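When the gripper won't let go (and other bench lessons)
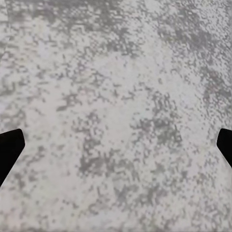 My little arm jammed shut on a jar lid in May, and I've been fussier about the gripper ever since! It's a Kurno kit I run at home with the Jovero control software, mostly for sorting lids and moving spice jars. These days every session starts with the two black fingers open over bare speckled benchtop, nothing between them, before I let it go near anything. A mottled grey and white surface is a pain for spotting crumbs, by the way, so wipe it first and then run your palm over it.

Now, the jam. I'd set the closing force to 22 when the lid wanted 6, and the motor sat there straining until it tripped (the smell was awful). My first instinct was to pull the fingers apart by hand. Don't! Switch off at the wall, count to 19 or go and put the kettle on, and only then ease them open with a wooden spoon handle.

A few other things I do now:

Keep the stop button on the side of your good hand. Mine was behind the toaster – not clever.

Tie up long sleeves and apron strings. Same goes for tea towels over the shoulder.

Wipe the finger pads with warm soapy water on a cloth, never dripping, and leave them to dry properly. Oily pads slip, and then you're tempted to turn the force up, and there you are again.

If it trips twice in the one arvo, pack it away. I rang the Escombe repair shop about mine and they found a chipped gear, so I'd have been flogging it for nothing.

Write your force settings on masking tape and stick it to the base. Mine's up to six lines and getting grubby, but I haven't had a jam since.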